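Writing Notices of Death and Service

Handout for Week 3, Local Records and Family History
Room 2, Wainwright Building

Read this before Monday. We will work from the Ulumeck newspaper extracts in class, so bring the packet given out last week. If you missed it there are spare copies in the tray by the door.

1. What the notice is for

A death notice in a local paper or on an association's website usually does a practical job. It tells people that someone has died, where the funeral will be and whether they may come. The life story, if there is one, is fitted in around that. Students often read these notices as small biographies and are then puzzled by what is missing. A notice placed by a family on a Thursday for a funeral the next week was written quickly, often by someone who had a dozen other things to arrange.

For this course we separate three kinds of text.

Notice: short, paid for by the line or by the box, sent in by the family or the undertaker.

Obituary: longer, written by a journalist or by a member of a society to which the person belonged.

Service notice: written for former shipmates, squadron members or regimental comrades. It may appear months after the death, particularly where ashes are to be scattered at sea or a burial has to wait for a place in a service cemetery.

The third kind is the one you will meet most in the Itutow newsletters. It is also the one most likely to give a rank, a ship or a unit without giving a date of birth.

2. Rank and title

Do not assume that the rank in a notice is the rank held in wartime. It may be the rank on retirement, an honorary rank, or the rank by which old friends knew the person. A merchant navy captain and a Royal Navy captain are different things, and an army captain is different again. Write down the title exactly as printed and put your interpretation in a separate column.

The same goes for abbreviations. If you expand "Lt Cdr" in your transcription, put the expansion in square brackets.

3. Dates

A notice may carry up to 3 dates: the death, the funeral and the publication. They are often confused in family trees. The commonest mistake in last year's coursework was to enter the publication date as the date of death. Where the notice says "on Tuesday last", work it out from the date of the issue and say that you have done so.

Burial and interment of ashes can be a long way apart. One entry in the Grirnness register comes 31 weeks after the notice that goes with it. A gap of this kind does not mean that you have the wrong person, but it does mean you need a second source.

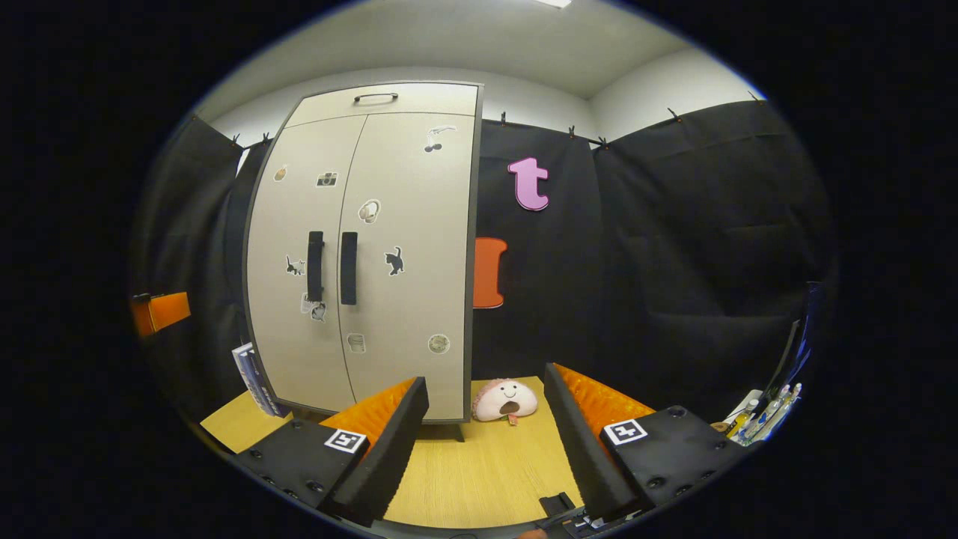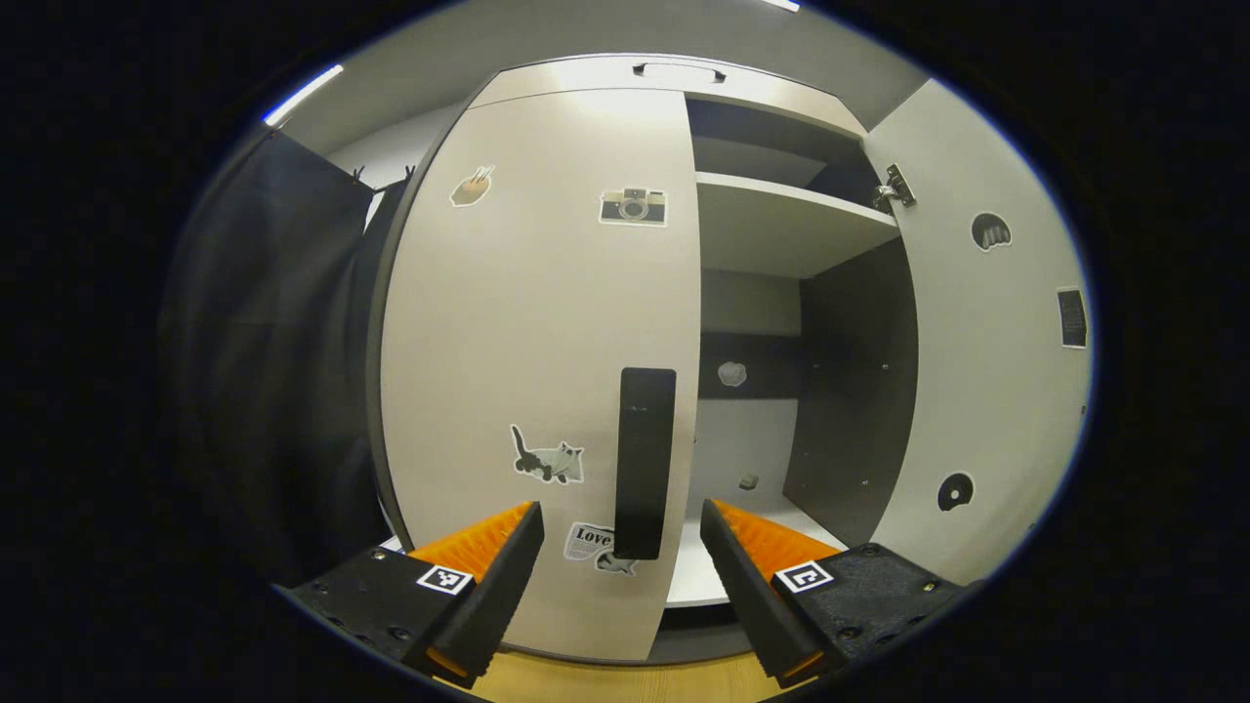

Cabinet doors with stickers and black handles.

4. Who is speaking

Look for the person who placed the notice. Sometimes it is stated ("inserted by his loving daughter"). More often you have to work it out from the order of the names and from who has been left out. First wives, stepchildren and estranged brothers are regularly absent. Absence is not evidence that they had died.

In service notices there may be two voices. The association secretary writes the opening and the arrangements, and a relative is quoted in the middle. Mark where one stops and the other begins. The relative will be more reliable on family matters and the secretary on postings, though both can be wrong about either.

5. Spelling

Transcribe errors as they stand. Place names suffer most, especially overseas stations and cemeteries, and a corrected spelling can make the original impossible to find again by searching. Use [sic] sparingly — once per error is enough, and there is no need for it where the spelling was normal at the time.

6. The Grirnness set

The set has 63 notices. All of them relate to people who served at the Grirnness station or who lived in the married quarters there. They were cut out and pasted into albums before they reached us, and in many cases the name of the paper was trimmed off. You may be able to recover it from the typeface or from the advertisements on the back, where the paste has let go. Do not try to lift a cutting yourself. Ask at the desk.

The album pages are numbered in pencil and the cuttings are not. Cite a cutting by page and position, for example: Grirnness album, p. 31, lower left.

Work to be done

Choose 2 notices from the Ulumeck packet, one civilian and one service. For each, give:

a full transcription
a table of every date, with its source
a note on who wrote or placed it
one further record that would confirm or correct it, and where that record is held

Keep the notes short. A page for each notice is plenty. Hand in on paper at the start of the class. The October reading list has the background chapters on undertakers' day books, which we come to next.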